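碟片背面那一栏小字

文／本刊影音组
2020年10月28日

先说结论吧，赶时间的人看到这儿就可以走：花絮回来了。评论音轨也回来了。不是所有片子都有，大厂那边照旧是一张光秃秃的碟，塑料壳，一个预告片，完事。可是小厂牌这一年疯了一样往碟里塞东西，塞到要出第二张碟，第三张碟，塞到盒子都鼓起来。

我是在搬家的时候发现这件事的。两箱老DVD，封套发黄，随手翻到背面，那一栏“特别收录”密密麻麻排了十几行字。导演评论。摄影师评论。删减片段附导演评论（可选）。分镜对比。甚至有一个“道具间漫游”，用遥控器上下左右键在静态图片里走路，走到门口按确定键，门开了，后面又是一个房间。谁会去按？我按过。按了一晚上。

再看看手边去年买的蓝光。背面那一栏：“中文字幕，英文字幕。”没了。字幕也算花絮了。

于是去打听。打了一圈电话，写了一堆邮件，有人回，有人没回，有人回了又要求撤回。下面是凑起来的东西，顺序有点乱，见谅。

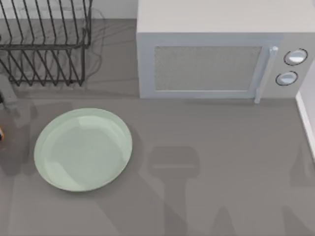 花絮是怎么没的

老说法是流媒体害的。这话对一半。点开一部片子就看，看完自动跳下一部，片尾字幕都给缩到角落里去，谁还听摄影师讲他那天为什么把灯挪了半米。平台也试过，有过“幕后”标签页，藏在第三层菜单里，点击率据说惨不忍睹。过了一阵标签页没了，也没人抱怨。

另一半是钱。花絮要人拍，要人剪，要清版权。一段四分钟的拍摄现场纪录，背景里收音机正放着一首歌，这首歌就得买。买不起就消音，一消音，整段对话跟着没了，那这段就废了。有个在发行公司干了很多年的制作人跟我说，她手上最好的一段花絮素材是两个演员在化妆车里吵架，吵得特别精彩，吵完还和好了，可车里电视开着，播的是一场球赛。球赛的转播权。想都别想。那盘带子现在还在她抽屉里。

还有一个原因说出来有点丢人：评论音轨录得越来越差。早年大家没经验，反倒什么都敢说。哪个镜头是糊弄的，哪场戏是因为下雨临时改的，哪个投资人非要加一条狗，全说。后来公关进了录音间，坐在玻璃后面。再听，满耳朵都是“他真是太棒了”“她真是太专业了”“天气很好”。两个小时，天气很好。观众也不傻，不听就是了。不听就不录。就这么没的。

顺便说一句，我不怀念菜单动画。每次进主菜单要等三十秒才让你按播放的那种，死得好。

一个盒子，12张碟

事情的转折，如果要挑一个的话，大概是Siltero那个盒子。

Siltero是个很小的厂牌，小到电话打过去，接电话的人和给你寄碟的人是同一个。前几年一直出些冷门犯罪片，封面设计好看，内容一般般，字幕时有错字（我们没资格说别人）。然后他们忽然宣布要出一套12张的盒装，把一位早就没人提的体育片导演的全部长片一次出齐。拳击的，自行车的，举重的，还有一部讲乡镇保龄球馆的，我到现在认为那是他最好的片子。

12张里有4张是纯花絮。全碟花絮，没有正片。

行业里的反应基本是：疯了。成本怎么收？谁买？盒子定价也高，我买的时候在付款页面停了好久，去倒了杯水，回来还是付了。

结果首批卖完了。加印，又卖完。二手价格涨得难看，有人拆开来单卖花絮碟，这事放在从前根本没法想像。厂牌那边的说法很朴素，说他们做问卷，让买家写最想看什么，原以为会写4K修复，写新配乐，没想到排最前头的是“想听剪辑师说话”。

剪辑师。那就去找剪辑师。找到了，退休了，住在海边，家里没网络。他们扛着录音机坐长途车过去，在人家客厅里录，录了两天。我听的就是这个版本，能听见窗外的海鸥，能听见老太太中途站起来关水壶。水壶那一段他们没剪。

她讲那部自行车片的最后一段下坡，原本的剪法长得多，长到有点让人难受，制片方看完说太长，砍一半。她砍了，可是砍的办法是每隔几个镜头偷一点，一格两格地偷，偷到总长度减半，感觉上还是那么长。“他们看完说，好多了。”她笑了一声。然后水壶响了。

就为这一句，我觉得盒子的钱值了。
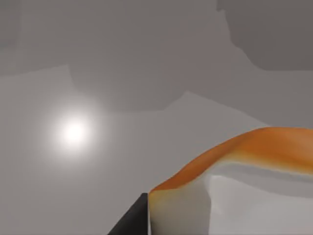

录音间里的规矩

Siltero火了以后，别家跟得很快。Kettani是最先跟的，他们原来做影院发行，手里有几间老电影院，2020年上半年什么情况大家都清楚，影厅空着，人也闲着，就把放映间隔壁改了个录音间。墙上贴的吸音棉，是从旧座椅里拆出来的，废物利用。

我去过一次。屋子小，坐三个人就得有人缩着腿。规矩倒是多，贴在门后，手写的：

不准说“太棒了”。
不准念演员表。
忘了就说忘了。
可以沉默，不超过60秒。

最后这条我问了。录音师说最早没有限制，有位老导演进来，坐下，看自己的片子，看进去了，从头到尾说了五句话。后来那条音轨还是发行了，有人专门喜欢，说半夜开着特别安心，像有个长辈坐在沙发另一头。但第二回不能再这么干了，于是有了60秒。

“忘了就说忘了”也是吃过亏的。有位摄影指导为了显得记性好，把一场夜戏讲得天花乱坠，哪盏灯在哪，滤片什么颜色，讲得滴水不漏。碟出来以后场记写信来，说那场戏他请假，是副手拍的。

Kettani现在的做法是每部片子尽量录两条，一条给主创，一条给没人注意的工种。跟焦员，拟音师，场务，替身。替身那条我强烈推荐，是一部中等偏下的警匪片，片子本身真没什么可看，剧情第二幕就垮了，男主角全程像没睡醒。可是两个替身坐在那里，一路从头讲到尾，“这下是我”“这下是他”“这下是真摔”“这下本来不该摔”。看完再回头看正片，成了另一部电影。男主角从楼梯上滚下来，三个镜头，三个人。

拟音师那条也好，讲一场没有对白的早饭戏，碗碰碗的声音录了整整一个下午，导演嫌太响，嫌太脆，嫌像餐厅，后来换成两只旧搪瓷杯垫着毛巾录，导演说，对，这就是他妈妈家。

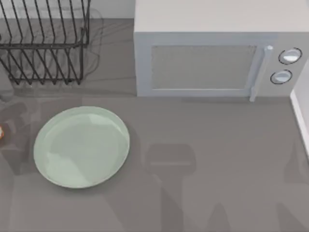
说到声音，有个技术上的麻烦得提一下。评论音轨跟正片声音怎么混，各家没有统一的做法。Siltero习惯把正片压得很低，几乎只剩嗡嗡声，人声清楚，但遇到讲配乐的时候就尴尬了，嘴上说着“你听这里的大提琴”，什么也听不见。Kettani反过来，正片声音留得多，气氛好，可枪一响，评论就给盖过去。我家里那套音响又旧，低音一来柜子跟着震，看警匪片那条基本是一手拿遥控器看完的，枪战调小，说话调大，枪战再调小。累。

有人建议做成两条独立音轨让观众自己调。技术上没问题，播放机不支持。新机器也许支持，可是新机器在哪儿呢，几家大厂一家接一家不做播放机了，我认识的好几个碟友都在囤二手机，买一台用，买一台放着，放着的那台每隔一阵拿出来通通电。

修复的人也开始说话

再往上游走一步。Proltico是做修复的，接各家的活儿，以前名字只在片尾闪一下，字号小得像药品说明书。这一年他们的人开始出现在花絮里，有的干脆有自己的单元。

修复花絮从前就有，左右对比，一条竖线划过去，左边脏右边干净，配一段弦乐。看一个就等于看了全部。Proltico的不是这样拍的，他们拍做决定的过程。一部黑白片，有一本拷贝上有一道划痕，从开场跟到结尾，擦不擦？当然擦。那好，另一道呢？放大一看，不是划痕，是片场里一根鱼线，吊着道具鸟的。擦不擦？

屋里吵起来了。一派说擦，导演当年要是有办法他自己就擦了。一派说不能擦，当年的观众看见的就是带鱼线的鸟。吵到最后谁也没说服谁，打电话去问导演的女儿，女儿说，我爸最得意的就是那根线没人看出来。

那就留着。他们把这一整段争吵放进了花絮，三十分钟，比我这半年看过的大多数新片都紧张。

也不是都好。有一集讲调色，讲了一大堆色域和曲线，我看到一半睡着了，醒来重看，又睡着了。做技术的人讲技术，有时候得有个外行坐旁边打断一下。这话我当面跟他们提过，对方点头，下一集照旧。

还有字幕。外语片的修复版，字幕译文有时要重做，老译本的译者多半已经找不着了。Proltico给一部喜剧做新字幕，花絮里专门请了新译者讲一个双关语，讲她试过的九种译法，一个一个念，越念越不好笑，念到第九个，后面的摄影师憋不住笑出声来。最后用的就是第九个。后来我拿去给朋友看，朋友没笑。所以也说不准。

影展怎么办

写到这里本来可以收了，可是Dundisell的事不写不行。

Dundisell是个影展，规模不大，往年的卖点就是映后谈。片子放完灯一亮，主创上台，观众举手，问题有好有坏，总有一个人站起来说“我没有问题，我有一点感想”，然后说上十分钟。大家都烦这个人。今年没有现场，全部挪到线上，映后谈改成提前录好的视频，没有观众，没有那个人。看了几场，怎么说呢，干净。太干净了。居然有点想他。

组委会大概也觉得不对劲。他们的补救办法是跟Kettani借了录音间，给每部入围片录一条评论音轨，线上看完正片，可以再开一遍听评论。第二遍不另外收费。数据他们不肯给，只说开第二遍的人比预想的多，多到服务器有一晚上撑不住，播到一半全变成转圈。

选片也跟着变了。有个选片人讲，他现在看片会想，这片子经不经得起有人在旁边说话。有的片子很好，一说话就碎了，那种就别碰。有的片子看着平平，可是每个镜头背后都有事儿，录出来是一条绝好的音轨。这算不算拿花絮的标准在选电影？他说算吧。说完又想撤回，我没答应，不过答应不写他名字。

我对这个有点保留。花絮归花絮，电影归电影。一部片子要是非得有人在旁边解释才站得住，那它就是没站住。保龄球馆那部，什么都不听，空着手进去看，照样是好片子。评论音轨是第二遍，第三遍的事。头一遍请闭嘴。

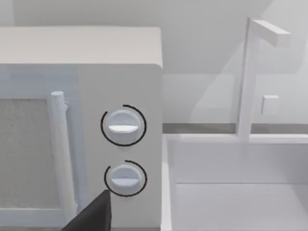

买哪几张

编辑部催着要清单，那就列几个，不分先后，价格自己查，写在这里等印出来也过时了。

体育片导演全集盒装，Siltero。贵。首选。要是买不到整套，二手拆卖的花絮碟里先找海边客厅录的那一张，认准碟面上手写体的编号。保龄球馆那部附的短纪录片也别漏，球馆老板接受采访的时候后面一直有人在打球，打得还特别臭。

替身评论版警匪片，Kettani。正片可以快进。评论音轨在菜单第二页，标的是“音轨三”，标得很不起眼，第一次我都没找着。

早饭戏那部家庭片，同样是Kettani，拟音师音轨。建议戴耳机。盒子里附的小册子排版有误，有两页印反了，据说再版会改。

鱼线那部黑白片，Proltico修复，发行方换过一次，新旧两版封面几乎一样，只有新版有那段争吵。看背面小字，写着“修复室”三个字的才是。在网店买之前先让卖家拍背面，我就买错过，错的那张现在垫在桌脚下面。

Dundisell的音轨目前只能线上听，影展结束就下线。组委会松口说在谈出碟，合集，最快12月。他们去年也说过12月。

最后回到那两箱老DVD。搬完家一直没拆，前天晚上找别的东西，把箱子翻开了，又看见“道具间漫游”。放进机器，转了半天，读出来了。上下左右，确定。门开了，后面是个堆帽子的房间，我从前居然没走到过这儿。帽子底下还有一扇门，按确定键没反应，按返回键也没反应，机器死了。拔了插头，打算明天在试一次。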